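洛茨卡社区厨房十一月扩建开放，共享餐具库与夜间烘焙课同步启动

2025年10月26日，洛茨卡（Lodska）

洛茨卡社区厨房今天宣布，扩建后的新空间将于下月正式对居民开放。厨房面积扩大到200平方米，新增一间烘焙室、一间冷藏储物间，还有大家盼了很久的共享餐具库！报名通道从今天起开放，住在洛茨卡及邻近的格拉恩比（Grarnby）的居民都可以申请使用。
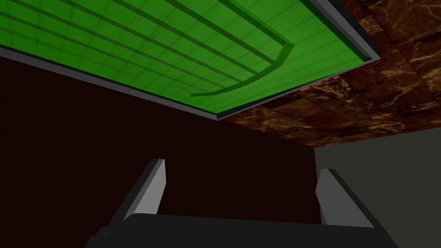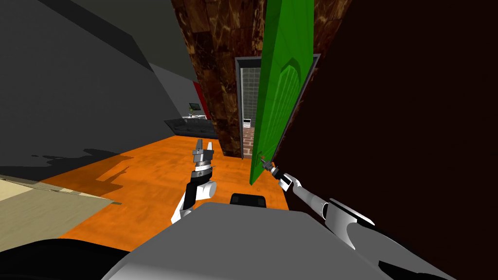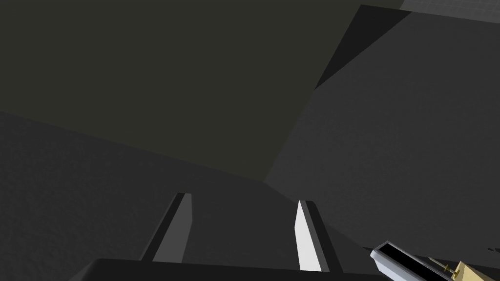

扩建以后，没有会员卡的居民还能来做饭吗？

可以来。周边居民凭住址证明在前台登记，就能预约白天的公共灶台，每次两小时，不收场地费。会员卡只用于夜间时段和烘焙室，办卡时需要参加一次安全说明会。

洛茨卡社区厨房起步的时候，只有一间借来的屋子和两台旧炉灶。当时的想法很简单：镇上不少人租住的房间没有像样的厨房，想炖一锅汤、烤一盘面包，得去朋友家借地方。厨房开起来以后，来的人比预想的多得多，有下夜班的护士，有刚搬来的学生，也有退休以后想把老菜谱重新捡起来的人。去年一年，这里接待了2000人次，周末的灶台常常提前好几天就约满了。

“我们收到最多的留言就是‘还有没有位置’，”厨房负责人阿兰卡·陶卡奇（Aranka Takács）表示，“现在终于可以痛痛快快地回答：有！新灶台的高度也分了两种，坐轮椅的朋友和个子小的孩子都能用得顺手。我自己最高兴的是水池，深了很多，大汤锅放进去能整个转一圈，洗起来再也不会溅一身水。”

共享餐具库是这次扩建里最受期待的部分。很多家庭一年只用一两次大蒸锅、压面机或者蛋糕模具，买了占地方，不买又总要四处打听。餐具库首批上架900件物品，从擀面杖、铸铁锅到办宴席用的成套餐盘都有，可以借回家使用，一般借期为七天，节日前后缩短为三天。归还时请洗净擦干，刀具请装回原来的护套。物品目录将在开放前一周贴到厨房网站上，居民也可以到前台翻阅纸质版。

餐具库的不少东西来自居民捐赠。今年4月发出征集消息之后，门口的收件架几乎每天都是满的（有一个星期光是咖啡壶就摆了整整一层，大家看得直乐）。负责整理和检修的马泰·奇兹马迪亚（Máté Csizmadia）把每一件都试过，松了的把手重新固定，钝了的刀磨好，实在修不了的金属件送去回收。他还给几种不太常见的工具写了使用说明，比如手摇樱桃去核器，以及一种压制蜂蜜饼干花纹的老式木模。“借东西的人多问一句，我就多高兴一分，”他说，“这些模子在柜子里躺了太久，该出来见见面粉了。”

夜间烘焙课将和新空间一起开始，首季分为三个系列。

酸面包入门：从养酵种讲起，连续六周，每周一次，学员可以把自己的酵种带回家。授课人是经营克鲁克伍德（Clurkwood）面包坊的奥托·海盖迪什（Ottó Hegedűs）。他坚持要留一整节课讲失败的面包：塌的、酸过头的、外面焦了里面还黏的，学员尽管带来，大家一起切开看。

香料与椰糖：由伍兰·努格罗霍（Wulan Nugroho）带领，主要做印度尼西亚的家常糕点，包括千层糕和班兰卷。她会教大家怎样处理新鲜班兰叶，也会介绍在本地买不到时可以用什么替代。千层糕要一层一层地烤，一节课的大半时间都守在烤箱前，伍兰为此准备了姜茶，欢迎大家边等边聊。

亲子饼干：适合六岁以上的孩子和一位家长同来，每节课九十分钟，内容随季节调整。第一期做姜饼，孩子们可以自己画糖霜。课上使用的面团不含坚果，有其他过敏情况的家庭请在报名表里写明。

首季课程共有87个名额，按报名先后确定，候补名单会一直保留到开课当天。课程费用包含面粉、糖、黄油等基本材料。经济上有困难的居民可以申请减免，申请表只有一页，不需要附收入证明，厨房也不会公布减免名单。

克丽丝蒂娜·博格纳尔（Krisztina Bognár）负责新的食材合作计划。她联系了格拉恩比附近的几家农场，每周把外形不够整齐的蔬菜和水果送到厨房，放在入口旁的架子上，使用灶台的居民可以按需取用。“弯的胡萝卜、开裂的番茄，味道一点不差，”她说，“上个月送来一大批榅桲，很多人以前没煮过，结果那几天满屋子都是香味，路过的人都探头进来问在煮什么。我们干脆把做法抄在黑板上，现在还没舍得擦。”

架子上的食材每天傍晚清理，剩下的会煮成汤，晚上七点以后在长桌供应，谁都可以坐下来喝一碗。长桌晚餐在扩建期间一直没有停过，开放以后也会照常进行，只是座位多了一些。想帮忙切菜的人请在六点前到，围裙由厨房提供。

使用须知

公共灶台开放时间为每天上午九点至下午五点，夜间时段为晚上六点至十点。预约可提前十四天，临时取消请至少提前三小时告知。冷藏储物间的每个格子请贴上姓名和存放日期，食物最多存放四天。宠物不能进入烹饪区，导盲犬可以在长桌区陪伴主人。

报名与咨询

课程报名、灶台预约和餐具捐赠，均可在洛茨卡社区厨房前台或网站办理。目前餐具库还缺大号蒸笼、厨房秤和带盖的烤盘，家里有闲置的，欢迎送来。

媒体联系人：洛茨卡社区厨房，克丽丝蒂娜·博格纳尔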